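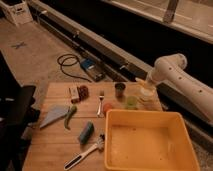

Uma caixa amarela de bordas baixas, na mesa de madeira clara.

O método da caixa para a gaveta da cozinha

Na minha cozinha há uma gaveta onde, durante anos, entrou tudo: rolhas, elásticos, tampas sem frasco, pilhas. Aprendi o seguinte método com a minha vizinha Hanne Ragnarsson e faço-o sempre em setembro.

Primeiro tiro tudo da gaveta e ponho em cima da mesa. A gaveta vazia lavo com água morna e uma colher de vinagre, e deixo aberta até secar bem. Só depois começo a escolher.

Na caixa entra o que não usei desde o ano passado. Escrevo o mês num papel, colo de lado e guardo a caixa em cima do armário. Se em 5 meses não precisei de nada, levo para dar.
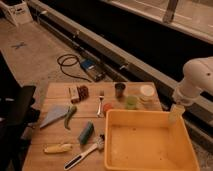
Garfo, copinhos e uma tampa redonda ao fundo da mesa.

Os talheres soltos voltam para junto dos outros. As tampas, experimento uma por uma nos frascos que tenho. As pilhas usadas vão para o pilhão, nunca para o lixo comum.

Para forrar o fundo uso papel grosso, cortado um pouco mais pequeno que a gaveta. Se a gaveta prende, passe um toco de vela nas calhas de madeira. Nas calhas de metal a cera junta pó, ali é melhor um pano seco.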